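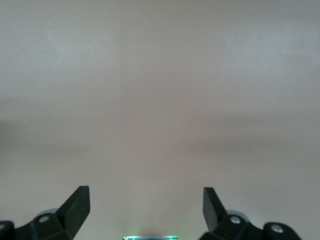
About the Prinwood Robot Club

Hello! We're the after-school robotics club at Prinwood, a fairly ordinary secondary school on the edge of Hultport, and I'm Nélida Zúñiga, who teaches physics by day and runs this lot from half past three. I started the club because a handful of my Year 9s kept staying behind to ask about motors and I kept missing my bus.

What we do

We build and program arms, mostly. Our main one is called Yagi (the students voted, I had no say) and its gripper has two black fingers with slanted tips that lean in towards each other. Most of a term goes on getting those fingers to do what we want. Picking up a foam block sounds easy until you try writing it down for a machine, one small move at a time. The younger ones begin with paper and pencil, then move on to code, and by May they're usually arguing with the sixth formers about grip force — and quite often winning!

The Hakero

Every summer we enter the Hakero, a sorting contest for school teams in our area. Each team gets two runs at the course and the better one counts. Our best score so far is 2684, which we're very proud of and which is written on the whiteboard with a note saying do not rub out. We didn't win that year, but we did beat the school up the hill, and I was told that mattered more.

Who can join

Anyone from Year 7 up. You don't need to be good at maths or own a laptop, and you don't have to like coding either. We've had people who only wanted to design parts, or keep the logbook, or film the runs, and they've been just as useful (the logbook has saved us more than once). Tie long hair back, and keep your hands away from the arm when it's powered up.

Money and bits

The club is free. We spend £400 a year on parts, and the school pays for most of it, with the rest coming from our cake stall at the summer fair. If you've got old servos or a box of odd screws in the garage, we'd love them — drop them at reception with the club's name on.

Come and see us

Families are welcome to pop in to the physics lab after half past four, when things have usually calmed down a bit. Ask at reception and one of the students will come and fetch you.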